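Taming the Cords on a Metal Pegboard

I put off sorting the cords over my workbench for years. What finally got me going was a perforated metal panel, a Dondmont from the clearance shelf at Geraghty, and I paid $141 for it. Not cheap, but it's bigger than I needed and it should outlast me!

Step 1: Let the cords relax

Unplug everything and lay the cords out loose for an evening. Anything that's been wound up tight will fight you otherwise - my old Vondcombe lamp cord was the worst of the lot.

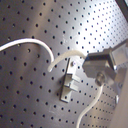
Planning the route is the part I enjoy most, and I do it with the cord right up against the panel. Gentle curves are what you want. A white cord against the grey metal is dead easy to follow by eye, so you can see straight away if a bend is getting too sharp. Shuffle it along a hole or two until you like the line.

Step 2: Screw on a bracket

I use little L-shaped metal brackets, flat side to the panel. Line up a hole in the bracket with one behind it, pop in a screw and snug it down. Then bring the cord over the top and see how it sits.

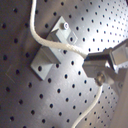

Step 3: Tie it off

Use soft hook-and-loop ties (mine came on a Caltorero roll) and leave 3 cm of slack near each plug. Don't cinch them hard, you'll want to change your mind later.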